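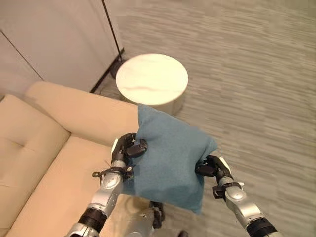
What does a home robot need before it can pick up a cushion?

It needs two arms, two hands with fingers, at least one camera, and a program that tells all of these parts what to do at the same moment.

The rest of this page explains those parts. It uses a kit called the Padari, made by Drindard. The Padari is sold to schools and workshops that want to teach a robot to do jobs in a living room. It is not a toy, and an adult has to set it up. Words in capital letters are explained at the end.

What is in the kit

The Padari comes with two arms, two hands and a control box. The arms are bolted to a stand. The stand has wheels, but the wheels are locked while the arms are working.

Each arm is a chain of stiff parts with a JOINT between each pair. Your own arm works the same way. Your upper arm and your forearm are stiff, and your elbow is the joint. Inside every robot joint is a motor. When the motor turns, everything past that joint moves with it.

The hand at the end of the arm is called a GRIPPER. Some grippers have only two flat sides that close like tongs. The Padari hand has fingers that bend.

Why soft things are difficult

A wooden block keeps its shape. If the robot knows where one side of the block is, it can work out where the other side is.

A cushion changes shape as soon as it is touched. Press on one side and another part puffs out. The corners move and the middle creases. The program has to keep checking where the edges are, and it has to do this while the hands are still closing.

Force matters too. Too little force and the cushion slides out. Too much force and the fingers sink in so far that the hand cannot let go neatly. The Padari lets you set the grip on a scale that goes up to 80. The manual suggests starting with 11 for cushions and going up one step at a time.

Try this yourself. Pick up a pillow with your palms flat and your fingers straight. Now pick it up again and let your fingers curl around the edge. Which way felt safer?

How the robot sees

The main camera sits high up and looks down at the hands. It shows the robot the furniture and the floor nearby. When the hands get close to something, though, they can block its view.

For this reason a small camera can be fitted near each hand. It moves wherever the hand moves. It gets very close to whatever is being held, and close things are often blurry. You can check this by holding one finger right in front of your nose. The program can still use a blurry picture, because large dark and light shapes are enough to tell it that something is there.

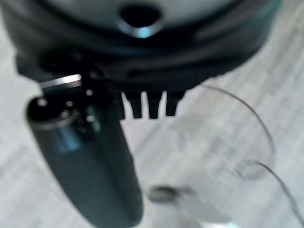
A close view from the wrist camera, with a dark object held in the gripper.

How the robot learns

Chukwuemeka Ajayi and Zubaida Mohmand tested the kit for this page. They did not type in every movement. They guided the arms through the job again and again, and the control box saved each try. One saved try is called a DEMONSTRATION. The software, Woo, then looks for what the tries have in common.

They saved nearly 800 demonstrations. Zubaida guided the arms in the mornings and Chukwuemeka checked the files after lunch. Files with mistakes were marked, so that Woo would not copy the mistakes.

What we thought of it

The arms are steady and the joints are quiet. The stop button is large and easy to reach. Setup took 2 days, and the section of the manual on cables needs more drawings. Woo is slow to open on an older computer. A similar kit, the Lomer, is easier to set up, but its grippers cannot curl around an edge.

Words to know

JOINT: a place where two stiff parts meet and can move.
GRIPPER: the hand of a robot.
DEMONSTRATION: one saved try at a job, used for teaching.

Text by Marcelle Brunet. Checked by Femi Iyamu.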